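机器人末端执行器实验 讲义四
夹爪选型与料箱抓取对比
授课:Izzati Siregar

4.1 本次实验的范围

上一讲推导了平行夹爪的夹持力公式,本讲用料箱取件任务检验它在实际工况下还剩多少适用性。参与对比的夹爪有两种,课内代号为 Luik 与 Zunddale。前者为气动平行夹爪,行程短,闭合快;后者为电动夹爪,行程可编程,闭合过程中可读取电流。两者装在同一机械臂上,法兰转接板不变,工具坐标系须分别标定。

评价指标取三项:单次抓取成功率、平均节拍、与箱壁的接触次数。每种夹爪执行 90 次抓取。抓取失败后不得人工调整工件位置,由程序重新采集点云并规划下一次动作。

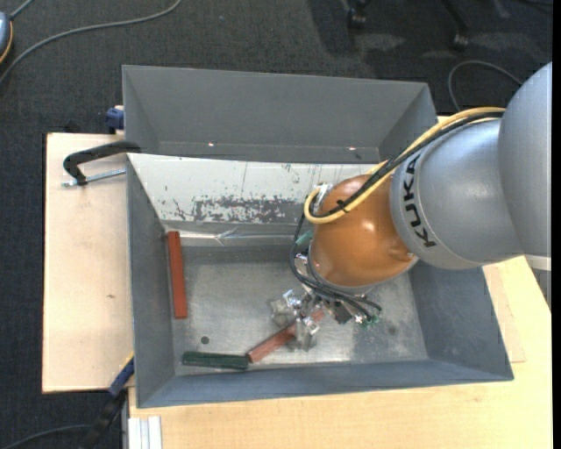

料箱取件的困难主要来自可达性,夹持力通常有余量。指尖须从工件两侧下探,而箱壁会占去其中一侧的空间。箱壁若像图中这样向内倾斜,靠壁工件的可用进入角还要进一步缩小:贴在左侧斜壁脚下的砖红色条料就属于这类情况,规划时应先检查外侧指尖与斜壁的间隙,再决定是否绕工具轴旋转。深绿色条料与红褐色条料端部相接,分割算法容易把二者合并为一个目标,由此算出的质心可能落在接缝附近。另外,腕部外侧的线缆和软管也占据空间,碰撞模型若只包含连杆和夹爪本体,结果会偏乐观。

4.2 指尖表面

指尖的包覆材料影响摩擦系数,也影响有效厚度。更换包覆后必须重测闭合零位,否则 Zunddale 的电流阈值判断会提前触发。对 Luik 而言,厚度变化直接减少可用行程,宽工件可能无法进入指间。摩擦系数用斜面法测定,重复测量取中位数,不取平均值。

4.3 操作步骤

(1)关节回零,检查急停回路。
(2)示教模式下将工具移至箱口上方,核对工具坐标系。
(3)以低速执行 2 次空抓,观察线缆在腕部转动时是否受拉。
(4)启动记录程序,任务编号填 1492,开始正式抓取。
(5)更换夹爪,重复步骤(1)至(4)。

料箱须夹紧在台面上。箱体一旦移位,手眼标定虽仍有效,箱壁碰撞模型已失效,该组数据作废。

4.4 报告要求

列出两种夹爪的三项指标,并对失败样本分类:定位错误、进入受阻、闭合后滑脱。分类依据须附力或电流曲线。参考数据见 Barnorlow 课程目录下的 Priltthorpe 文件夹,其中坐标单位为毫米,角度单位为弧度。

思考:若将指尖加长,进入受阻的比例会下降,闭合后滑脱的比例如何变化?请结合第三讲的悬臂模型给出估算。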